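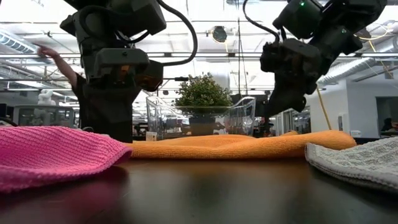 *Pink knit, orange microfiber and the gray-and-white waffle, on the shiny table.*

# Trosa cleaning cloths: two keepers and a pink one

I own a dark table with a finish like a piano. It was bought in a weak moment and it shows everything: fingerprints, crumbs, the pink towel upside down. So when I review cloths, I review them on that table, which has no mercy and has never once flattered a product.

The Trosa set came on a Tuesday in a paper sleeve promising "a cloth for every surface." I gave each of them four weeks of ordinary kitchen duty.

## The orange microfiber

Best of the bunch, and I say this as someone who doesn't enjoy orange. It's fuzzy on both sides and picks up dust like it has a grudge. On the glossy top it leaves a faint haze if you use it soaking, so wring it out hard and go over the spot again. The fuzz survived the laundry fine until I ran it with a bath mat. My fault, and it now carries a bit of bath mat with it everywhere.

Folding is another matter. It won't hold a crease. Put it down any old way and it slumps into a long roll, like a cat that has found the warm part of the floor.

## The waffle

White and gray, thin, quick to dry, very good on glasses. The edge frays a little, and mine has been fraying at a steady, unhurried pace that I've come to respect. I trimmed it twice and then quit. Azra Ristić, who borrowed mine for a week and returned it under protest, thinks it's the only one worth the money. She also irons her dish towels.

## The pink knit

It's pretty. The ribbing is fine and even, and it bunches up in a soft, expensive-looking way. As a drying towel it mostly moves the water to a new location. I keep it for wrapping warm bread, a job at which it is excellent and for which I didn't need it.

## Storage

I tried keeping all of them in a clear plastic bin with flared sides, bought separately. Nice to see what you've got. Less nice to see that you haven't folded it.

## Worth buying?

The set costs almost double what I'd pay at the supermarket. Trosa sells the orange and the waffle singly, so get two of each and let somebody else have the pink. My sister has already asked for mine, and she can have it after the next loaf.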